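Hokside Clothes Swap: Frequently Asked Questions

When is it?

The last Wednesday of every month except December, when we have tried it twice and everyone was at something better. Doors open at 6:30 p.m. People start lining up well before that, and we have stopped trying to talk them out of it.

How does it work?

You bring clothes, you get a token for each piece we accept, and you trade tokens for other pieces. A winter coat is worth two tokens. A T-shirt from a fun run is worth the warm feeling you had when you finished the fun run.

How many things can I bring?

Up to ten. We raised it to fifteen last year and ended up with 278 items on the rails and another heap under the stage, so it is ten again. Socks count as an item. Please don't bring socks.

What won't you take?

Underwear, swimwear, anything with a broken zipper, and anything you describe at the desk as "probably fine." Costumes are accepted in October only. We do take work uniforms if the name has been removed. For a while half the town was walking around as Grastholm Dairy.

Do I need to wash things first?

Yes.

How should I get my clothes ready?

Do it the night before, in decent light. Lay each piece out flat on a bed or a table and look at both sides, then the cuffs, then the underarms. Dark clothes need a second look by a window the next morning, when the lint and the faded patches come out of hiding.

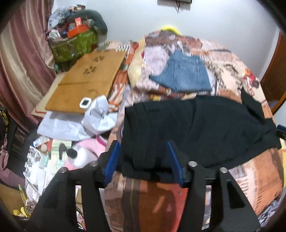
Check the pockets too. Our lost property box currently holds three house keys, a library card and a dental retainer, and the retainer has been there since spring.

Fold everything into a bag you don't mind losing. We try to give bags back – we are not good at it.

Can I try things on?

There are two curtained booths at the back and one mirror, which makes everybody look slightly wider than they are. If something looks good in it, take it home.

What if two people want the same thing?

Whoever is holding it has it. If you are both holding it, the desk will flip a coin. This has come up more often than you would hope, mostly over denim.

Do tokens expire?

No. One regular has 66 saved up. We don't know what the plan is.

What happens to the leftovers?

Good pieces go back on the rails next month. After two months they go to the Flandeo thrift store on the bus route. Worn-out cotton gets cut up for rags, and you can have a bundle free if you ask.

Is there parking?

Almost 200 spaces behind the hall, shared with the bowling league. Come by bus.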